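Booker Pruitt Would Like You to Stop Touching the Screen

December 12, 2023

The first thing Booker Pruitt does when he gets into a car is turn the volume down. He does it in his own car and in other people's cars. He did it in mine, in the parking lot of the Greenberg Building, before he had his seat belt on.

"I wanted to see how long it took," he said. It took three taps and a swipe, and I had to show him where to swipe. "See, that's a knob. Somebody took a knob and made it into a chore."

Pruitt has spent most of his working life on the insides of cars, first at a seat supplier and for the past 16 years at Rundel, which makes switchgear for automakers that would prefer you thought they made it themselves. If you have bought a midsize sedan lately, there is a fair chance you have turned something he argued over in a meeting. His latest project is the dashboard of the Nundance Wultard, a compact crossover due at dealers in March, and it is the reason I drove out to see him. The Wultard has 32 physical controls within reach of the driver. In the current market this makes it either a throwback or a provocation, and the company's marketing people have not settled on which.

"They asked me for a word," Pruitt said. "I gave them 'buttons.' They wanted a different word."

His office has one window and a great many climate control dials. They sit in shoeboxes, sorted by a system he declined to explain. He handed me one from a pickup that went out of production before I could drive and told me to turn it with my eyes closed. It clicked along agreeably. Then he handed me a newer one, and it spun like a bottle cap with the threads gone.

"You can't feel where you are with that," he said. "You have to look. And if you have to look, I may as well have given you a picture of a dial and saved everybody four dollars."

Four dollars, it should be said, is a fortune in his business. Pruitt talks about cost the way other people talk about weather, as something that comes over the hill and ruins the picnic. A screen is expensive once. After that it will swallow as many functions as you care to feed it, and it never asks for another wire. A row of switches needs tooling, and lighting, and a person to make sure the little snowflake on the defroster doesn't rub off by the second winter.

"I understand the math," he said. "I've lost to the math plenty of times."

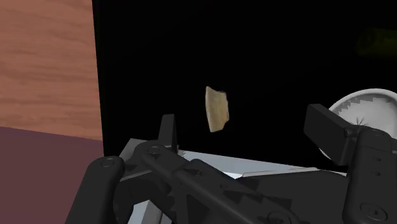
He lost to it on his first car with Nundance, a sedan he would rather I didn't name, where the seat heaters ended up two menus deep, behind a page about ambient lighting. The letters were not kind. One owner wrote that by the time he had found the heater he was already at work. Pruitt keeps that one in his desk drawer and says he has shown it to every new product manager the company has sent him, and there have been a lot of product managers.

The Wultard went differently, partly by accident. The screen supplier was running behind, the schedule was not, and for a few months the development cars were fitted with whatever Rundel could bolt in. The engineers drove them all winter wearing gloves. When the big screen finally showed up, there was some grumbling about giving the knobs back.

"I didn't say a word," Pruitt told me. "I just happened to be slow returning the knobs."

What came out of it is a compromise, and he is the first to call it one. There is still a screen, a modest thing set high on the dash for maps and the backup camera. Under it runs a shelf of real switches for heat, fan, defrost, and seats. The volume knob sits at the near end, where the driver's hand falls, and it is fat. It went through some 40 versions. I asked what could possibly be different about the fortieth version of a volume knob, and regretted it for the next quarter of an hour, most of which was about the grease.

The grease, briefly, is what makes a knob feel expensive. Too thin and it rattles. Too thick and on a cold morning it moves like a jar of honey. Pruitt's team settled on one he won't name, from a supplier he won't name, and he looked genuinely worried when I wrote down the word "grease."

We took a prototype out on the county road behind the plant. It had tape over the badges and a strong smell of carpet glue. I am not going to review the way it drives, because I was asked not to and because it drove like a compact crossover. But I changed the temperature, warmed my seat, and turned down a man shouting about mattresses, all without taking my eyes off the truck ahead. My own car has never let me do any of those things in that order.

The gear selector is a lever. I mention this only because Pruitt did, twice.

He is not against everything new. He likes the adaptive cruise and thinks blind spot warnings should have been standard long ago. He spoke warmly of heated wipers. What bothers him is the idea that a car ought to behave like a phone, when a phone, as he put it, "mostly gets used by people who are sitting still, or should be."

I asked if he thought the rest of the industry was coming around. He considered that for a while, rolling one of the old dials under his thumb.

"They'll come around when it's cheaper," he said. "And then they'll call it an innovation, and some kid will get an award for it." He didn't seem upset about the kid.

On the way out he walked me to my car, leaned in at the window, and looked at the dash with what I can only call pity. Then he asked where they had put the hazard lights. I told him I'd have to get back to him on that.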